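Grirker on Teaching Two Arms to Do Kitchen Work

Jul 28, 2023

Grirker builds training sets for two-armed kitchen manipulation. The team works out of one room and sells its recordings, along with the calibration files, to groups that train control policies. We spoke with the engineer who runs its teleoperation program. The conversation has been shortened and put in order by subject.

The first subject was the choice between two ways of showing a robot a task. In hand guiding, the operator takes hold of the arm and moves it through the motion while the joints record. In remote control, the operator moves a separate pair of small arms, and the working arms follow.

"We started with hand guiding, and for single-arm tasks it is still fine," the engineer said. "You get clean joint angles and you feel contact directly. The trouble is that the operator's body is in the way of the cameras. A policy that reads images will learn from the operator's sleeves if you let it."

Two arms made the problem worse. A person can guide both at once, but the wrists end up fighting the weight of the links, and small rotations of the gripper are the first thing to suffer. The team moved its two-arm work to remote control in May. The leader arms are a kit called Orkell, which has the same joint order as the working arms at a smaller scale. Joint values are copied across without solving for the position of the hand.

"People ask why we don't use a headset or a hand tracker. We tried one. The operator would ask for a pose the arm could only reach by flipping the elbow, and the solver would flip it. With a joint copy, if the leader arm can't get there, the operator finds out in their own hand."

The cost is that the operator feels very little. The leader arms return a light resistance when the gripper closes on something, and no other force. New operators squeeze too hard. They also tend to hold the idle arm still in the air and forget it, and the recording then contains an arm that does nothing for a long stretch. Grirker's instructions ask for the idle arm to be parked near the place where it will be used next.

Most of our talk was about food tasks with lids, bowls and plates. The engineer considers the lid a better test than the food.

"A glass lid is hard for depth sensing and hard for color. The table shows through it. The operator can see where the knob is and grips the knob, but then the rim is a long way from the fingers, and a few degrees at the wrist moves it a lot. You have to keep it clear of everything while the other arm works."

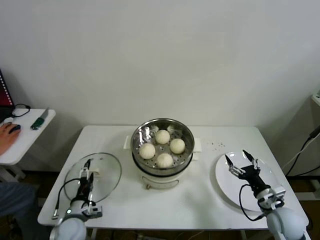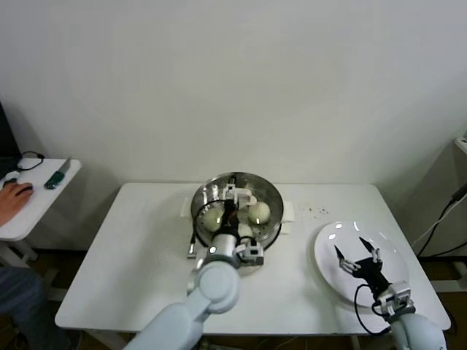

Round, pale objects bring a second difficulty, which is the approach. Pointed fingertips fit into narrow gaps, but they put the load on a small area. Grirker tells operators to come down beside the object with the fingers already open to the right width, and to close slowly.

"If you open the fingers inside the bowl you push the neighbors. Then the next grasp starts from a place you didn't plan. That is good data in moderation. We keep those episodes and tag them."

Steel is another matter. A polished bowl returns highlights and partial reflections, and these move when the arm moves. The team does not dull its dishes with spray. In the engineer's view, a policy that has seen only matte dishes is of no use in a kitchen, and the same goes for white plates on white tables.

Episodes are stored in a logger the company wrote for itself, called Akolgo. It keeps the camera streams, the leader joint values, the follower joint values and the motor currents on one clock. The engineer was firm about saving both sets of joint values.

"The follower lags and it sags. If you train on where the follower was, the policy learns to ask for less than it needs, and the fingers don't close all the way. Train on what the leader asked for. The difference between the two is the closest thing we have to a force reading."

A full set for one task is 600 episodes. Operators work in blocks of 10 and then stop to review them. During review they mark the points where one stage ends and the next begins, and reject any episode with a dropped stream. Failed grasps are kept if the operator recovered without help. An episode is thrown out if a person had to reach in and move something.

We asked how much operators differ from one another. "More than the tasks do," the engineer said. "One will lift high and travel flat. Another will cut the corner. Average those and you get a path that hits the rim. We either train on one person's style or use a model that can hold more than one answer."

Grirker has also tried mixing the methods. An outside group, Wito, supplied a handheld gripper with a camera on it, so a person can record grasps with no robot present. The engineer finds it quick for approach angles and poor for anything that depends on arm reach. It gives no information on whether the elbow would have hit the table.

"We use it to decide where to spend robot time. If a grasp is awkward with the handheld unit, it will be worse through the leader arms, and we change the layout before we record."

The next item on the schedule is operator delay. The current link is a cable across the room. The team wants to add delay in fixed steps and find the point at which operators change how they move. Early sessions suggest that they shift to a move-and-wait pattern well before they report noticing any lag, and that pattern goes straight into the trained policy. The engineer expects to have to filter out the pauses, and has not settled on a rule for telling a wait from a careful grasp.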